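Häufige Fragen zur Beteiligungsplattform für den kommunalen Haushalt Pinamcombe

Stand: 26. April 2025

Was ist der Gegenstand des Verfahrens?
Die Gemeinde Pinamcombe legt den Entwurf des Haushaltsplans öffentlich aus und nimmt Stellungnahmen dazu entgegen. Gegenstand sind der Ergebnishaushalt, der Finanzhaushalt und das Investitionsprogramm. Die Stellenübersicht liegt zur Information bei, Einwendungen dazu werden nicht behandelt.

Wer darf eine Stellungnahme abgeben?
Alle Einwohnerinnen und Einwohner mit Hauptwohnsitz in Pinamcombe sowie Abgabepflichtige mit Grundbesitz im Gemeindegebiet, etwa in den Ortsteilen Dresell und Unwood. Ein Mindestalter besteht nicht. Vereine und Unternehmen reichen über eine vertretungsberechtigte Person ein.

Wie lang darf eine Stellungnahme sein?
Das Textfeld fasst 3000 Zeichen einschließlich Leerzeichen. Längere Ausführungen können als Anlage im Format PDF beigefügt werden. Pro Stellungnahme ist eine Anlage zulässig. Tabellen im Textfeld werden nicht formatiert dargestellt.

Muss der betroffene Haushaltsposten angegeben werden?
Ja. Anzugeben ist die Produktnummer aus dem Produktplan. Der Plan umfasst 43 Produkte und ist dem Entwurf als Anlage 2 beigefügt. Bezieht sich die Stellungnahme auf mehrere Produkte, ist das Produkt mit dem größten Betrag zu nennen; die übrigen werden im Text aufgeführt. Fehlt die Nummer, ordnet die Kämmerei die Stellungnahme nach Inhalt zu.

Wann erscheint ein Beitrag auf der Plattform?
Nach formaler Prüfung, in der Regel innerhalb von 48 Stunden. Geprüft werden Zuständigkeit, Personenbezug und strafbare Inhalte. Eine inhaltliche Bewertung findet in diesem Schritt nicht statt.
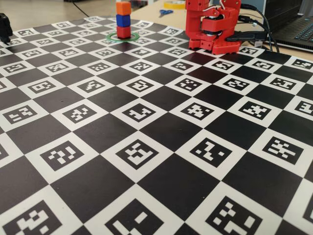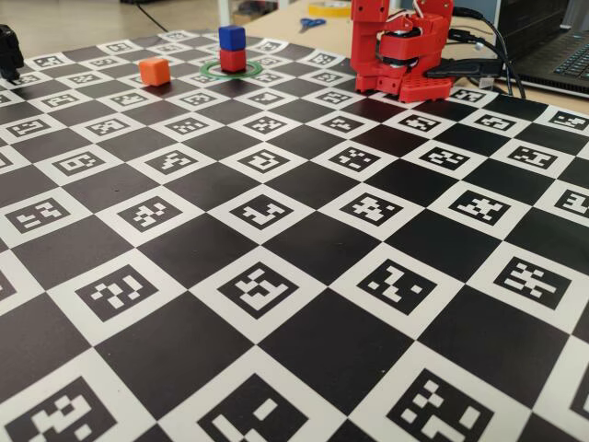
Schachbrettmuster mit Markern, zwei Aufnahmen

Was geschieht mit Vorschlägen ohne Deckung?
Vorschläge, die Mehraufwendungen auslösen, sollen eine Angabe zur Gegenfinanzierung enthalten. Fehlt diese, wird der Vorschlag trotzdem behandelt, jedoch mit dem Vermerk »ohne Deckungsvorschlag« in die Beratungsunterlage aufgenommen. Die Kämmerei ermittelt keine Deckung im Auftrag der einreichenden Person.

Gibt es eine Unterstützungsschwelle?
Eine Schwelle gilt nur für die Einzelberatung im Finanzausschuss. Sie liegt bei 200 Unterstützungen. Beiträge unterhalb der Schwelle werden produktweise zusammengefasst und als Sammelvorlage beraten. Eine Unterstützung kann bis zum Ende der Frist zurückgezogen werden.

Ist das Ergebnis für den Gemeinderat bindend?
Nein. Der Gemeinderat entscheidet über die Haushaltssatzung in eigener Zuständigkeit. Zu jeder Einzelvorlage wird eine kurze Begründung der Entscheidung veröffentlicht, bei Sammelvorlagen eine Begründung je Produkt.

Wann wird über die Stellungnahmen beraten?
Die Beratung im Finanzausschuss ist für Juli vorgesehen. Die Sitzung ist öffentlich. Tagesordnung und Vorlagen werden im Ratsinformationssystem bereitgestellt.

Welche Daten werden gespeichert?
Name, Anschrift, E-Mail-Adresse und Text der Stellungnahme. Veröffentlicht werden nur der Text und der Ortsteil. Den technischen Betrieb übernimmt die Marchand Datendienste GmbH auf Grundlage eines Vertrags zur Auftragsverarbeitung. Die personenbezogenen Angaben werden nach Bekanntmachung der Haushaltssatzung gelöscht.

Kann eine Stellungnahme auf Papier eingereicht werden?
Ja, formlos und mit Unterschrift bei der Kämmerei. Papierfassungen werden dort erfasst und anschließend wie elektronische Beiträge behandelt. Für den Eingang gilt das Datum des Eingangsstempels. Bei Einreichung per Post zählt nicht der Poststempel.

An wen richten sich Rückfragen zum Verfahren?
Ansprechpartnerin ist Rhonda Turcotte, Kämmerei, Sachgebiet Haushalt und Beteiligung. Auskünfte zu einzelnen Abgabenbescheiden werden über diese Stelle nicht erteilt.

© Gemeinde Pinamcombe, Kämmerei | Kontakt | Impressum | Datenschutz | Nach oben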